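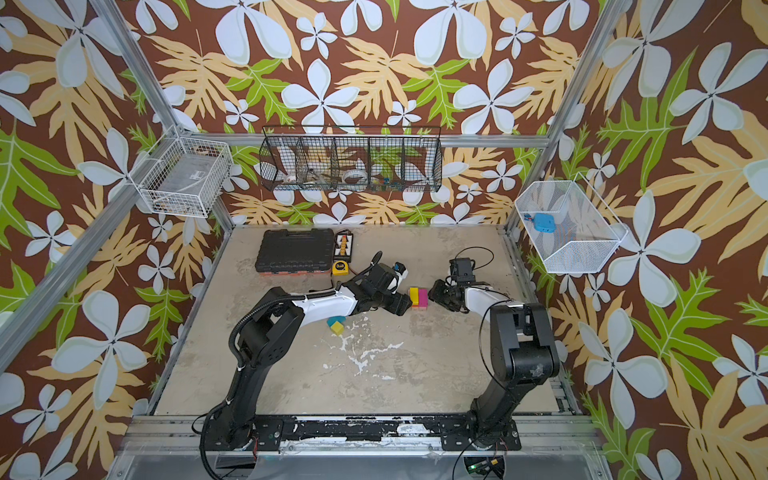
Page last changed: January, 9:40 pm

Wall baskets or drawers for small stuff?

mesa_braulio wrote:
I papered three sides of my work nook with that big brown floral (yes, the bright green leaves too!) and hung wire baskets, with the tape in the long black one. I love it, but

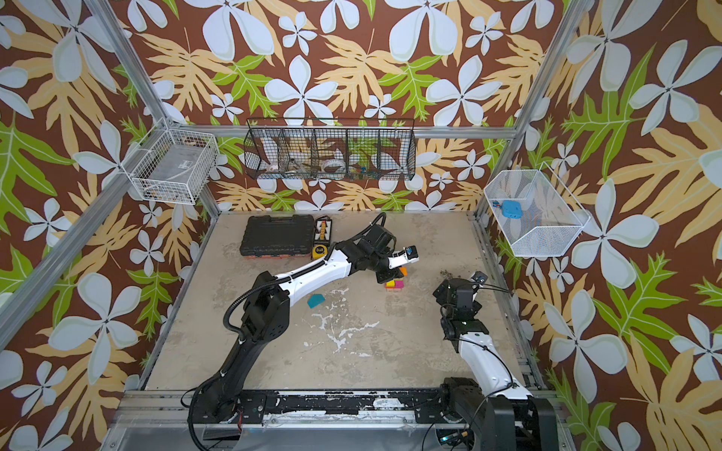 I keep wondering if drawers would have been smarter. The black toolbox still lives at the back of the table, and I just can't seem to part with it.

wuvenis wrote:
Drawers, sorry. Open baskets collect dust - I gave up on mine after one winter.
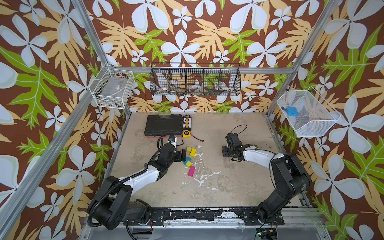 Re: Wall baskets or drawers for small stuff?

nzioka_e wrote:
Have to disagree, friend. You can see your tape through the wire, and I paid 185 for drawers I never open. I'd leave

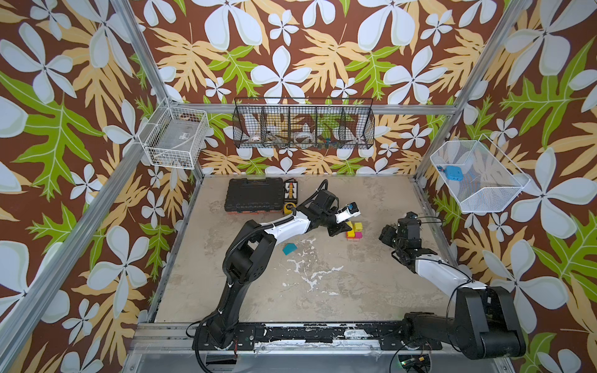 the baskets right where they are, and maybe sand those white splatters off the tabletop some evening.

mesa_braulio wrote:
Oh, the splatters stay!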